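The Back Bedroom

By the time the train had pulled out of Hallevia it was too late to turn around, so Kevin Hanrahan stood on the platform with his suitcase and his good coat and told himself that a man could rent a room for a week without it meaning anything at all. It was February and the light was going. He had the address on the back of a seed catalog, because that was what had been next to the phone when he called, and he had to read it by the lamp outside Brandel's hardware store, turning the thing this way and that, while a large yellow dog named Rustum (he learned the name later) watched him from the doorway with what looked like sympathy.

The house was up the hill on Costello Street, all 100 steps of it if you took the stairs, and Kevin took the stairs. He had grown up at the bottom of them. He remembered them as being a good deal shorter.

Birutė Pētersons opened the door before he had found the bell. She was a small woman in a large cardigan, somewhere past 70 by the look of her, and she had the kind of voice that carries over a running faucet.

"You're the week," she said. "Come in, come in, you're letting the stove out. I have soup. You eat barley? Everybody eats barley."

He said he ate barley. She took his coat away from him and hung it on a hook that already held three other coats, and then she led him up to the back bedroom, talking over her shoulder the whole way -- about the pipes, which knocked at night but meant well, and the window that had to be lifted before it was pushed, and the neighbor's boy who practiced the trumpet on Sunday and was getting better, though slowly.

It was a plain sort of room with a sloping ceiling, and she had made up the bed for him with a quilt. Kevin put down his suitcase and looked at the quilt, and went on looking at it a little longer than was polite.

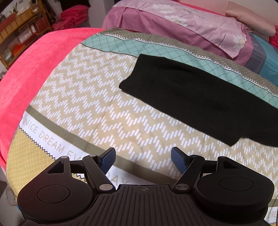
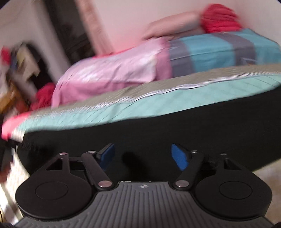
The patterned quilt on the bed (first picture).

"My mother used to sew," he said at last, because she was plainly waiting for him to say something.

"For herself or for people?"

"For people. Curtains, mostly, and hems. There was always a heap of it on the kitchen table, and we ate our supper on what was left over, my sister at one end and me at the other with the buttons." He hadn't thought about the buttons in 30 years. They had lived in a coffee can, and on wet afternoons he was allowed to pour them out and sort them into armies. "She meant to make one of these for each of us. She had the pieces cut and everything."

"And?"

"And there were always more curtains."

Birutė nodded as though this was just what she would have guessed. She smoothed the pillow, which didn't need it, and told him that supper was at six and that the bathroom light had a string.

They ate in the kitchen, the two of them, with the radio turned down low. She asked him whether he had people in town, and he said a sister, on the other side of the river. She asked when he had seen her last, and he buttered a slice of bread all the way out to the corners before he answered that it had been 23 years, and that it was over a house, and not even a very nice house.

"Was it warm?" she asked.

"The house? No. Terrible. You could see your breath in the hall."

"Well," said Birutė, and gave him more soup.

He washed and she dried. Afterward he stood for a while in the hallway, where the telephone sat on a little shelf with a pencil on a string beside it, and he listened to the pipes, which had started up early. It was just 8 o'clock. She'd be done with the dishes too, he thought, she'd be sitting down with her feet up, if she was anything like she used to be.

The number was the same one they'd had as children, and he found that his finger still knew it. It rang four times.

"It's Kevin," he said, when she picked up. "I'm up on Costello Street. Listen, do you still have that can of buttons?"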